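Kategorie: Training & Technik | Tischtennis | Anleitungen

Aufschlagtraining allein zu Hause: So wird der Küchentisch zur Übungsplatte

Wer nur einmal in der Woche in die Halle kommt, kennt das Problem: Kaum sitzt der Aufschlag wieder, ist das Training vorbei. Dabei ist der Aufschlag der einzige Schlag im Tischtennis, den man komplett ohne Partner üben kann – und es macht richtig Spaß, wenn man sich einmal eingerichtet hat!

Was du brauchst

- einen stabilen Tisch mit glatter Oberfläche
- einen Schläger mit Belägen, die noch greifen
- Plastikbälle, gern eine ganze Schüssel voll
- ein Klemmnetz (ich nehme das kleine von Plovora, das passt auch an dickere Tischkanten)
- Malerkrepp für die Zielfelder
- ein altes Bettlaken als Ballfang

Aufbau

Klemm das Netz quer über die Mitte und zieh es straff. Bei einem kurzen Tisch darf es ruhig etwas näher zu dir stehen, dann bleibt dahinter mehr Platz zum Zielen. Das Laken hängst du hinter das andere Tischende, am besten über eine Wäscheleine und unten locker, damit die Bälle daran herunterrutschen und nicht zurückspringen. Dann klebst du mit dem Krepp zwei Zielfelder ab: eines kurz hinter dem Netz, eines ganz hinten in der Ecke. Am Anfang dürfen sie großzügig sein, verkleinern kannst du sie immer noch.

Schritt 1: Der Ballwurf

Leg den Schläger erst einmal weg. Der Ball liegt auf der flachen, offenen Hand und wird senkrecht hochgeworfen, mindestens 16 Zentimeter, so steht es in den Regeln. Fang ihn wieder mit derselben Hand, ohne den Arm zur Seite zu bewegen. Klingt langweilig, ist aber die halbe Miete! Meine erste Trainerin Aparecida Arruda hat uns das 100 Mal machen lassen, bevor wir überhaupt einen Schläger anfassen durften, und ich bin ihr bis heute dankbar.

Schritt 2: Der erste Aufsprung

Jetzt mit Schläger, aber noch ohne Schnitt. Für einen kurzen Aufschlag sollte der Ball auf deiner Seite eher in Netznähe aufkommen, für einen langen möglichst nah an deiner Grundlinie. Kleb dir für den ersten Aufsprung ruhig auch einen Streifen hin. Triff den Ball tief, knapp über Netzhöhe, sonst springt er zu hoch ab.

Schritt 3: Unterschnitt dazu

Schläger öffnen, das Handgelenk locker lassen und den Ball unten dünn streifen. Wenn es gut läuft, wird er nach dem zweiten Aufsprung langsamer oder rollt sogar ein Stück zurück (großartiges Gefühl, versprochen). Geht er ins Netz, war der Kontakt meist zu dünn oder das Blatt zu geschlossen. Auf einem Küchentisch springt der Ball etwas anders ab als auf einer richtigen Platte, also nicht wundern, wenn du in der Halle ein paar Minuten zum Umstellen brauchst.
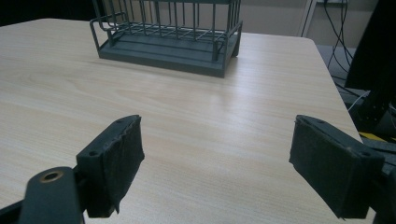

Helle Tischplatte mit Holzmaserung

Schritt 4: Serien spielen

Zehn Bälle kurz, zehn Bälle lang, dann abwechselnd. Schreib auf, wie viele im Feld landen. Ich habe im November mit 500 Aufschlägen pro Woche angefangen, und mein Vereinskollege Josué Siqueira hat mich prompt gefragt, ob ich einen neuen Belag spiele!

Noch ein Tipp zum Schluss: Nimm dich ab und zu mit dem Handy von der Seite auf. Ob der Ball hinter der Grundlinie und über der Spielfläche bleibt, merkt man selbst kaum, auf dem Video sieht man es sofort. Und danach das Krepp bald wieder abziehen, sonst klebt es fest.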